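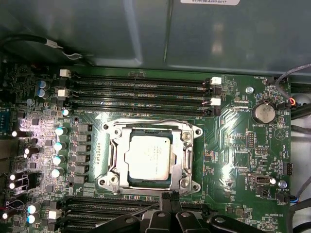 Tempo de leitura: 2 min

Método treina robôs para desmontar computadores usados

23/6/23

O laboratório Rinau apresentou um método para ensinar braços robóticos a trabalhar dentro de computadores de mesa abertos. Chamado Seltarach, ele combina as imagens de uma câmera presa ao punho do robô com as de uma câmera fixa, ao lado da bancada.

A visão de perto orienta os dedos da garra entre soquetes, travas e cabos. A outra dá a posição do braço em relação ao gabinete. Segundo o relatório do grupo, o sistema foi treinado com 164 demonstrações, gravadas em abril, e soltou módulos de memória sem danificar a placa em 60 tentativas seguidas.

Os cabos ainda são o maior problema. Quando um deles passa na frente do soquete, o programa recalcula a trajetória e a tarefa leva 7 segundos a mais.

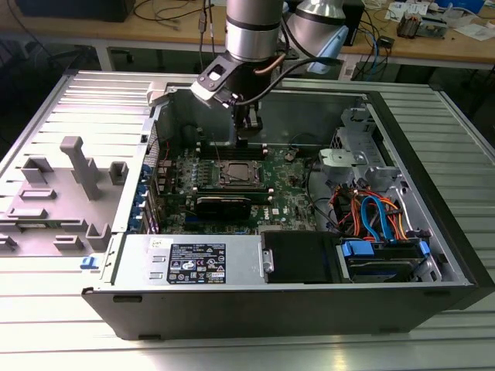
Próximos testes

A equipe quer agora incluir discos rígidos e fontes de alimentação. Os ensaios serão feitos com a recicladora Numitz, que fornecerá gabinetes de modelos variados. O código será publicado depois dessa fase.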